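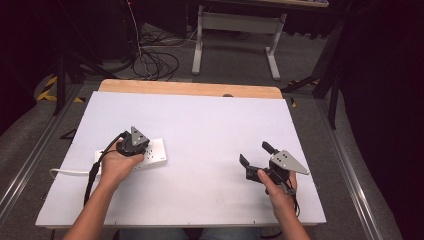 Skeletti hand-held gripper pair in use at a seated work table, with a power strip as the work object.

Skeletti Paired Hand-Held Grippers

The Skeletti pair is a set of two grippers, one for each hand, made for recording two-handed tasks as training examples. The operator holds the grippers and does the task directly. There is no robot arm to drive during recording, so a person can sit at an ordinary table and work at close to normal speed.

Each gripper has a black body, two black fingers and a silver triangular plate on the outer side. A cable runs from each body. The left and right units are mirror versions of each other and should not be swapped.

What the pair records

Each recording, called an episode in the software, holds finger opening for both hands, the position and angle of both grippers, and the video from whichever cameras you have set up. All of it is written against one clock. Episodes are saved in an open format and can be read without our software.

Force is not recorded. If your learning system needs contact force, ask us about the Trarnska sensor fingers, which fit the same body and are sold separately.

Who it is for

Most customers are small research teams and machine shops that want a robot to learn handling work from people. Common tasks are sorting, placing parts, pushing in plugs, flipping switches and moving items from one hand to the other. The pair is less suited to work that needs fingertips, such as peeling tape or picking up a single sheet of paper.

Fouad Kabbaj set up the two-handed line at Ait Ali, where the pair has been used since July. His team has kept 1,846 episodes so far, most of them with household electrical goods. "We started with one gripper and a clamp for the other side," he says. "Two hands is more work to review but the examples are much closer to what we need the robot to do."

Setting up a work area

Use a table the operator can reach across while seated. We suggest a plain board on top of it, in a color that contrasts with the black fingers. A white board works well with most objects, but a white object on a white board can be harder to pick out in video. If that is your case, record some episodes on a second color too.

Keep the board in the same place on the table for the whole session. Mark its corners if it tends to slide. Let the gripper cables hang free on the outside of each wrist, with enough slack that the operator can reach the far edge of the board without a pull. A cable that crosses between the hands will get into the video and may catch on the object.

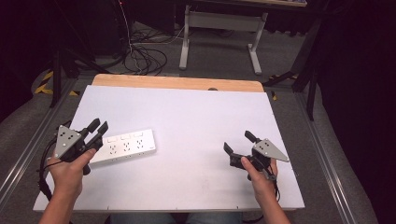
Recording an episode

1. Place the object on the board. Change its position and angle a little between episodes.

2. Pick up both grippers, open the fingers fully and hold them over the board until the software shows both as ready.

3. Start the episode and do the task. Do not talk the operator through it while recording - pauses are learned along with everything else.

4. Open both grippers again, move them clear of the object and stop the episode.

5. Mark it keep or discard. A dropped object is not always a reason to discard. If the operator picked it up and finished the task, the episode may be useful as a recovery example, and there is a separate label for that.

New operators should expect to discard most of their first 19 episodes. Beca Rosser, who runs our training sessions, has people practice with the recorder off until they stop looking at the grippers and look at the object.

Care

Wipe the fingers with a dry cloth. Do not use alcohol on the finger surfaces. Check the triangular plates at the start of each session and tighten them if there is any play. After a plate has been removed or a gripper has been dropped, run the alignment check again before recording. It takes 3 minutes.

In the box

Left gripper with cable
Right gripper with cable
Spare finger set, 2 pairs
Alignment block
Hex key
Printed quick start sheet

Cameras, table, board and computer are not included. The recording software is a download and comes with the pair at no extra charge.

Ordering

The pair is sold directly by us and through Florer. Single grippers can be ordered as replacements - please state left or right. Customers with the older one-hand model can keep using their existing episodes, but the two sets should be stored under separate task names.

Page updated 17 Nov 2024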